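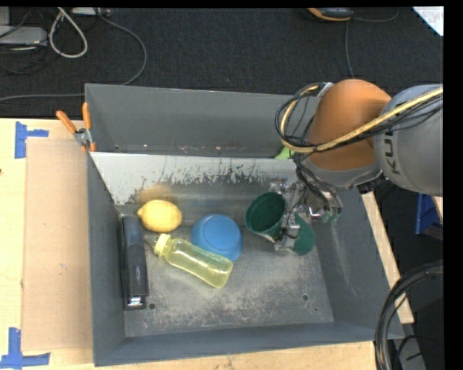 How to Repaint a Metal Bin When the Old Paint Is Flaking

By Maricica Cârstea
July
14 shares | 5 comments

Paint on a metal bin always goes first in the same places, where things are dropped and dragged. Many people throw such a bin away or paint over the flakes, and after one winter the new paint falls together with the old one. If the metal is still strong, you can save it in one weekend and for little money.

I learned most of this from Vojtěch Říha, who repaired farm boxes and tool chests for many years. Where his way and mine are different, I will say it.

What you need

– a paint scraper, or an old stiff putty knife
– a wire brush
– sandpaper in two grades, one coarse (80) and one finer (180)
– dish soap, a bucket and clean rags
– degreaser or mineral spirits
– metal primer
– enamel paint for metal
– a small foam roller and a brush for the corners
– gloves, safety glasses and a dust mask

If the bin is very old, first check the paint for lead with a test kit from the hardware store. If the test is positive, do not sand or scrape it. Ask a professional.

Step 1. Wash it

Wash the whole bin with warm water and soap, inside and outside. Do not begin with the sandpaper, even if you are impatient. Sandpaper pushes the grease into the scratches and later the primer will not hold there. Rinse well and let it dry in the sun. In the corners, where the walls meet the floor, the water stays for a long time, so turn the bin upside down.

Step 2. Remove what is loose

Hold the scraper low, almost flat, and push under the edge of the flake. You don't need to take off all the paint. What sits strong can stay. Vojtěch takes everything down to the bare metal, but he has a machine for it and I have only my two hands.

After scraping, go over the bare places with the wire brush. If you find rust, brush until you see clean metal. Small dark points that do not come out can be treated with a rust converter, according to the label.

Step 3. Sand the borders

This is the step that decides how the bin will look. Between the old paint and the bare metal there is a small stair, and you will see it through any number of coats. Sand with the coarse paper until your finger does not feel the stair anymore, then make the whole surface dull with the finer one. For a middle-size bin it takes me some 2 hours.

Step 4. Clean again

Wipe away the dust with a dry rag, then use a rag with mineral spirits. Change the rag often. Work outside or with open windows, and spread the used rags flat outdoors to dry, because in a pile they can catch fire.

Step 5. Prime

Put one thin coat of primer on all bare metal, and on the old paint too if you change the color. Paint the corners first with the brush, then the flat parts with the roller. I use Brabec gray primer, but any primer for bare metal will do. Wait as long as the can says – in humid weather I wait until the next day.

Step 6. Paint

Two thin coats are better than one thick. A thick coat runs down on the sloping walls and makes drops at the bottom, and these drops stay soft for many days. Between the coats, sand very lightly with the finer paper and wipe.

Leave the bin empty for 5 days, even if it feels dry to the touch after one evening. Inside it is still soft, and the first heavy thing you put in will mark it.

How to make it last

The floor of the bin will scratch again, this is normal. If you keep heavy things in it, cut a piece of rubber mat and lay it on the bottom. Take the mat out from time to time and dry under it. Keep a little of the paint in a small glass jar, well closed, and touch up the chips when they are still small.

One more thing: if the bin will hold food without a package, ordinary enamel is not suitable. Look for a coating that is marked safe for food contact, or use a liner.

5 comments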